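14 February 2022
From: Yolanda Londoño

Nurhan Toprak wrote:
> Does anyone still restring on elastic? Mine went in January, beads all over the kitchen.

Hi Nurhan – I gave up on elastic years ago! Waxed cord every time now, with a double knot and a dab of glue (leave it overnight, I never do and always regret it).

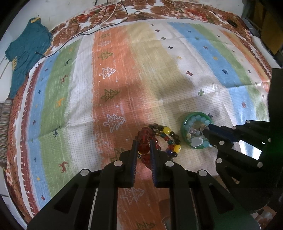 Red beaded bracelet, with the green dish

If you're coming to the Ellach bead fair, Dayana is bringing a 14 metre reel to share out. I'll be on the tea table till 2, so come and say hello.

Yolanda

Contact the list owner | Back to top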